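14 shares | 6 comments

Pre-purchase checklist, bench arm cell, Futholm shop
Filled in May, before anyone signs anything

1. Written quote in hand, with an expiry date.
OK. Gorkus wants $2820 for the gripper package. The arm is quoted separately, on its own page, in a much smaller font.

2. Reach checked against our bench drawing.
OK on paper. Measure the real bench again. It has moved before.

3. Simulation run with the sort of thing we would hand it.
OK. Clamp, cup and screwdriver all loaded. The screwdriver is the one to watch, having a red and black handle and a thin, slender shaft. Ask Brirkley if the softer fingers cost extra. (They will.)

4. Clear space around the arm.
OPEN. The model has bare surface to spare. Our shop has a drill press, a coat rack and Ueda's bench, which Ueda's people have no plans to give up. 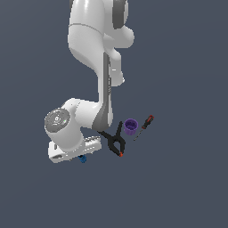
Isamu Okabe wrote under item 4 that none of this matters until somebody prices the guarding, and that the last cell went over budget on fence panels and door switches before it had picked up a single part. He would like the fence on the same purchase order as the arm, and he would like it in ink.

5. Guarding and interlocks.
FAIL. Not in the budget at all. See Isamu, above, in ink.

6. Emergency stop within reach of the operator.
OPEN. The quote includes one button. We asked for 2. Gorkus calls the second an "access enhancement" and charges $182 for it.

7. Power and air at the bench.
Power OK. Air is on the wrong wall.

8. Spare parts and lead time.
FAIL. Replacement fingers take 27 days. Buy a spare set now or learn to enjoy waiting.

9. Training.
OPEN. Brirkley offers a half day. Find out which half.

Result: do not order yet. Recheck items 4 through 8 once the fence quote comes in.

This site uses cookies. Accept | Manage settings

Related
Forklift charger inspection sheet
Lease or buy: compressors
Reading a Gorkus quote to the last page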